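Linen and laundry tips: working alongside the folding robots

The folding robots at the Nosham site now take a share of the daily linen, and the work of the laundry staff has shifted as a result. Less time goes on folding, and more on sorting, checking and putting right. The following tips are offered to all staff.

Before a cloth is folded it must be held by two corners and opened out. Sort cloths by size beforehand, and do not mix thick towels with thin ones in the same pile.
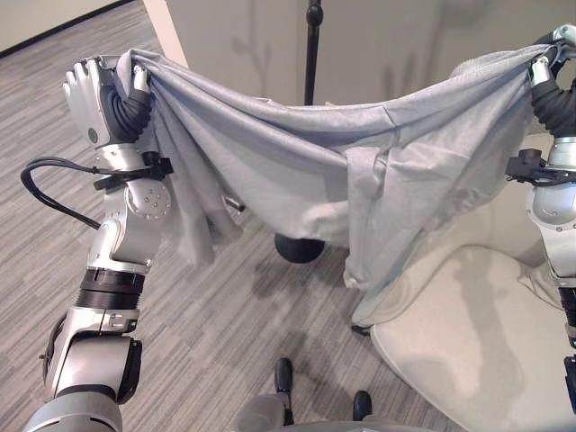

Wenjie Lü
Household Services Manager, Stinent

Shake out each cloth before adding it to the pile. A tightly twisted corner is hard to grip, for a hand of either kind. Turn garments the right way out and empty all pockets.

Keep the floor clear on every side. Stand well back while the arms are raised, and never pull at a cloth that is being held — wait until it has been let go.

Dark and pale items should be kept in separate piles, as before.

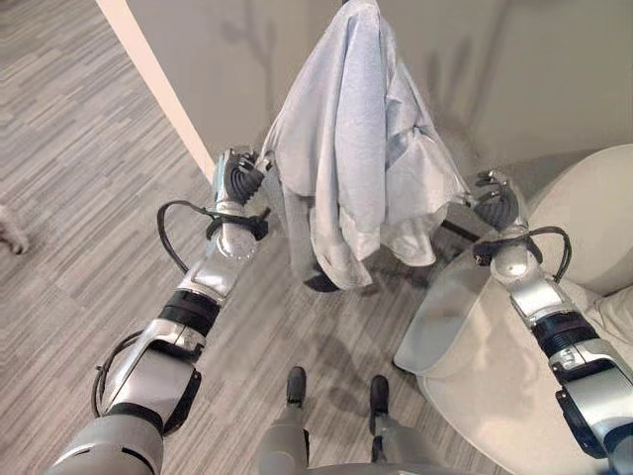 Folded items still need a person's eye. Check hems for loose threads, set stained pieces aside for a second wash, and refold anything with a crooked edge. Piles should be no more than 20 cloths high.

In July the laundry passed 2000 pieces for the month, of which 553 were refolded by hand. No posts have been removed. Staff who formerly folded all morning now spend part of that time on mending, and training in this is open to everyone. Requests should be made to Jingyi Jiang at the Broston office, extension 702.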